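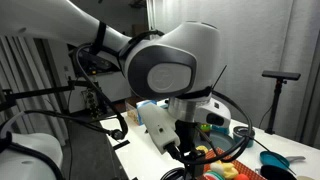
The white table, with cookware.

Kirari kitchen, Drendska: sorting the cookware
Posted February 15, 2024
Words by Keabetswe Fourie. Viewed 2,837 times.

The teaching kitchen at Kirari is having its cupboards gone through before the spring courses begin in March. Everything we cook with has to come out, be looked over and go back to a place with a label. This page covers the cookware. Glasses, crockery and table linen will get a page of their own when we reach them.

The notes are in the order we are working through the room, starting with the table. Click on a picture to enlarge it.

The table
Cookware comes to the white table first. We look at the base, the handle and the rim, then decide where it goes. Please don't put bags or coats on the table while the sorting is going on, even if there seems to be space.

Saucepans
Saucepans go back in the low cupboard to the left of the sink, smallest at the front. Last year they were stacked three deep and the people on the soup course had to kneel on the floor to reach the ones at the back. We are stacking them two deep now. Any pan with a loose handle goes to Arūnas Petrauskas, who has the right screws.

Frying pans
Non-stick pans are kept if the coating is sound. A few light marks are fine for pancakes and eggs. Anything flaking goes to the scrap metal bin in the yard. When you stack non-stick pans, put a cloth or a sheet of kitchen paper between them – the old felt circles have gone hard and can be thrown away.

Lids
The lids are the slow part. Each one is tried on the pans until it fits something, and then both get the same number in paint pen, on the knob and under the handle. Lids that fit nothing are in a crate by the door until March. If you took a pan home from the autumn course and still have it, its lid is probably in there.

Baking trays and tins
Trays will stand upright between dividers so that one can be pulled out without moving the rest. The large ones fit the Lallus oven only and are marked L on the rim. Cake tins stay on the shelf above, loose-bottomed tins with their bases in.

The new shelf
Raudsepp delivered the shelving in January. It is 60 cm deep, which suits the stockpots, and it was put up on the long wall in an afternoon. The bottom shelf is for heavy things. Preserving pans go at the far end, as they come out only in late summer.

Utensils
Ladles, slices and whisks hang on the rail. Wooden spoons are in jars beside the hob. Split spoons have been taken out and we have bought more, though the long-handled ones are still on order. The drawer underneath is for peelers, small graters and measuring spoons, and it does not need to hold batteries or string.

Cast iron
The casseroles are staying where they were. They are heavy, and the cupboard next to the cooker was built for them. Arūnas has re-oiled the bare iron pans, so please wash these with hot water and a brush, dry them straight away and leave the washing-up liquid alone.

Labels
Shelf labels are printed in black on white, in capitals, with the name of the thing and nothing else. Temporary labels are on masking tape. If you find something in the wrong place, move it to the right one – there is no need to write a note about it.

Giving away
Sound pieces we no longer need will be on the bench in the corridor from the first week of March. Course members can take up to 2 each. Whatever is left goes to the charity shop on the square.

More from Kirari
The courtyard in winter
Bread course, autumn
Painting the corridor

Previous gallery | Next gallery | Back to all galleries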